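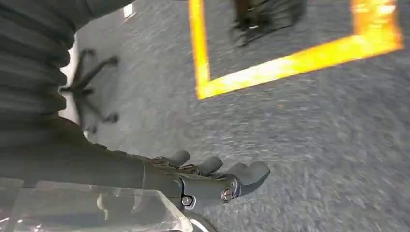

Châu Kim says the worst hour for a night baker is 4 in the morning, when the first trays are out and the street is still dark. By then the dough for the second batch is waiting, and there is no time to sit down.

Kim has worked nights in Clesthorpe for 14 years. The bakery sits on a side street near the bus station and sells most of its bread before nine. Customers who come in on their lunch break find rolls, a few seeded loaves and whatever rye is left.

Small bakeries like this one have had to decide whether the night shift is still worth it. Flour costs more than it did, and so does the power to run the ovens. Several shops in town now mix their dough in the afternoon, leave it in a cold room and bake after sunrise. The bread is ready later, but the bakers sleep at home.

Kim tried that for one spring. The loaves had a good crust and a slightly sour taste that some regulars liked. Others stopped coming. They were people on early shifts who wanted a warm roll at half past five, and they bought their breakfast at the gas station instead. In May the bakery went back to nights.

The busiest night of the week brings an order for 204 rolls from Prilura, a catering firm on the edge of town. They are shaped by hand and have to be boxed before the van comes at six. Kim weighs the dough in large pieces, cuts it and rolls two at a time, one under each palm. It is a habit picked up in a village bakery in the Sauerland, where Kim trained and where the head baker did not allow talking before the first bake.

Sleep is the hard part. Kim goes to bed at ten in the morning with the blinds down and the phone in the kitchen. On days off the choice is between staying awake at night for no reason and being tired in front of friends. After so many years, Kim has settled on a short nap after lunch and an early dinner.

The pay is better than on days, though the difference is smaller than people think. A new starter at the bakery gets an extra 55 dollars a week for working nights. Two have come and gone since last summer. One left for a day job at a school kitchen, and the other moved away.

The owner wants to add a second oven next year and has asked Kim to train whoever runs it. Kim has agreed, with one condition - the rye stays on the night shift. It needs a long, slow bake, and the kitchen is quieter then.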